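Plain white bowls: is the dear one any better than the cheap one?
Forum: Kitchen and Table > Crockery

mossgate
Started this because I'm fed up of being told I should "invest" in bowls. My sister-in-law has the Oltier ones and won't hear a word against them. I've had a plain white one for years, no name on it that I can find, and it does soup, cereal and pasta without complaint. Can anyone tell me what the extra money buys? I don't mean how it makes you feel on a Monday morning. I mean what's different about the bowl.

dripping_tap
Glaze, mostly. The better ones don't go grey from cutlery.

mossgate
They all say that. The Oltier leaflet says theirs is good for 900 washes. Who stood there and ran the dishwasher 900 times?

pannierbag
A machine did, I should think, and not with your forks in it. I'd take that number with a big pinch of salt. What I look at is the inside. Tilt it to the light and see whether the curve is smooth all the way down to the well, because that's where porridge sticks if it isn't. White can look quite green or grey in there depending on the room, so do it by a window before you decide it's stained.

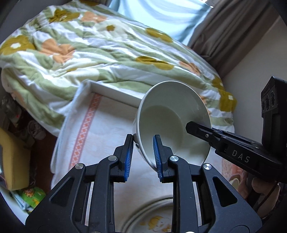 dripping_tap says the window is no help either, and that the only honest test is a fingernail run round the rim. If the nail catches anywhere the glaze is thin, and thin glaze at the rim is where chips start. I'd agree with the second half of that. I've had bowls pass the nail and chip within the month.

kettleside
Same. Mine chipped in the cupboard, from stacking. I don't believe glaze has much to do with it. People stack them too high, then drag the bottom one out.

dripping_tap
Four in a pile at most. I've said this before on the Jenkins thread.

kettleside
You have, and I still have nowhere to put the other piles.

pannierbag
Weight is the bit I'd argue about. Shops push heavy as if heavy meant strong. My Sonanau bowls weigh a ton and two of them have cracked. The light one from the market in Rusville is still going.

mossgate
That's my feeling too. Heavy is only heavy. A full one is a nuisance to carry upstairs when somebody's ill.

pannierbag
Do you hold it by the rim or underneath? By the rim you want a wall that isn't too thick, and a bit of height to it. Those wide shallow ones are hopeless for soup in bed, they slop as soon as they lean.

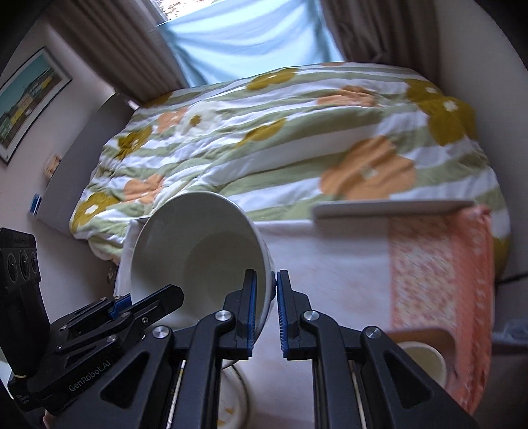

White ceramic bowl, tipped to show the well. Quilted duvet behind.

kettleside
Soup in bed on a quilted duvet, you're braver than me. Toast is bad enough.

mossgate
Going back to the question, has anybody paid the full price and been glad of it? Oltier want over 70 for a set and I can't see it.

dripping_tap
I did, and I am. They sit flat, they don't rock, and the foot doesn't scratch the table. My cheap ones did scratch, and that's a table I couldn't sand out.

kettleside
A cheap bowl with a rough foot can be rubbed down with fine wet and dry paper. Takes minutes. I wouldn't pay a set's worth of money to avoid that.

dripping_tap
Provided you notice before the table does.

mossgate
Fair point on the foot, I hadn't thought of that. Just felt under mine and it's rougher than I'd have said. Still not buying the Oltier. What grit do you use, kettleside?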